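Stusley pair take their hand-held grippers to the laundry pile

Anyone who has walked past the shared workshop in Stusley on a weeknight this spring will have seen the lights on late, and a good part of that is down to Ming-te Chuang and Mahfuz Seneviratne, who have been working since April on a project they call Plukulix. The idea is a simple one to say and a slow one to carry out – they want a small home robot that can fold clothes, and they are teaching it with hand-held grippers, one for each hand, so that a person does the folding first and the machine learns from the recordings.

Most of the bench work happens at the workshop, but the folding itself is done at home, on an ordinary bed with an ordinary rumpled blanket, which Chuang says is a far better teacher than any tidy table.

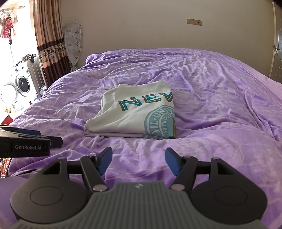

A folded sweatshirt on the bed, with both grippers over the blanket.

So far the two have saved 469 folds, and sweatshirts make up 228 of them. "Thick cloth is the hard part," Seneviratne told us, very patiently, over a second pot of tea. "A T-shirt forgives you. A sweatshirt wants to spring open again, and you have to decide where to pinch it."

The arm that will one day do the work is still in pieces on a shelf, waiting for a motor. The pair will bring what they have to the workshop's open evening on Fri 20 May, and visitors are warmly invited to have a go at folding something themselves.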